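4.2 Sorting stations and the placement of receiving bins

The second part of the study concerned the sorting of household containers at a fixed table. Of the 421 trials retained after screening, all were carried out at one of two stations, referred to below as Memholm and Rudd after the buildings in which they were set up. The Memholm station had been in use since June and was left as it stood. The Rudd station was assembled for this part of the work, and its dimensions were matched to those of Memholm as closely as the floor plan allowed.

Each station consisted of a work surface, one or more receiving bins and a supply of items drawn from the Bravbridge set. The set contains 12 item types that are commonly found in a kitchen or pantry, including beverage cans, cartons, jars with screw lids and flexible pouches. Items were presented one at a time. A trial began when an item was placed on the work surface and ended when it came to rest in a bin or left the table. Trials in which the item was touched before the start signal were discarded and are not included in the totals.

Item orientation was varied in three ways. In the upright condition, the item stood on its base. In the parallel condition, it lay on its side with its long axis along the front edge of the table. In the oblique condition, it lay on its side at an angle to that edge. The oblique condition was added after pilot work showed that cylindrical items were seldom left parallel to anything once they had been set down quickly. A can placed on its side also tends to roll a short distance before settling, and the final angle was therefore recorded after the item had stopped moving – the intended angle was not used in the analysis.

The receiving bins were open plastic containers with a low front. This shape was chosen over a straight-walled box for two reasons. A low front shortens the lift needed to clear the rim, and it leaves the inside of the bin in view during the approach. Its drawback is that round items can roll back out if they are released near the opening. We noted each such case separately and counted the trial as incomplete, even when the item was recovered and placed a second time.

Bin position was treated as a between-session factor. In side placement, the bin stood at one end of the work surface, leaving the middle clear for the item. In rear placement, it stood behind the item, so that the transfer was made away from the body. Fig. 7 shows a beverage can in the oblique condition with the bin in side placement.

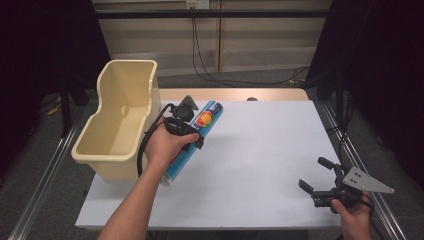
Fig. 7. Oblique condition, side placement. A blue can lies diagonally on the white work surface, with the receiving bin at the left end.

Side placement produced shorter transfers for all cylindrical items. The difference was largest in the oblique condition, where the end of the can nearer the bin could be brought over the rim first and the remainder lowered after it. With rear placement, the same can usually had to be turned before it would fit, and this extra turn accounts for most of the added time. Cartons showed little effect of bin position. Pouches were slow in both placements, mainly on account of the time spent obtaining a secure hold, and they are treated separately in Section 4.4.

Completion was high at both stations. At Rudd, 40 trials were incomplete, the majority of them cases in which a jar or can rolled back over the low front. At Memholm, roll-out was less frequent. We attribute this to a slight difference in the level of the two tables, although the slope was not measured at the time and the point cannot be settled from the present data.

Two limitations apply to these results. First, the bin was empty at the start of every trial. In ordinary use a bin fills as sorting proceeds, and items already inside will both obstruct new ones and prevent them from rolling. Second, the work surface was kept free of other items. The Clulteo protocol, on which our timing procedure is based, allows for a cluttered surface, and a comparison under those conditions would be needed before the advantage of side placement could be taken as general. The orientation records do suggest that angle matters less for short items – jars in particular – than for tall ones, and the next section considers item height as a separate variable.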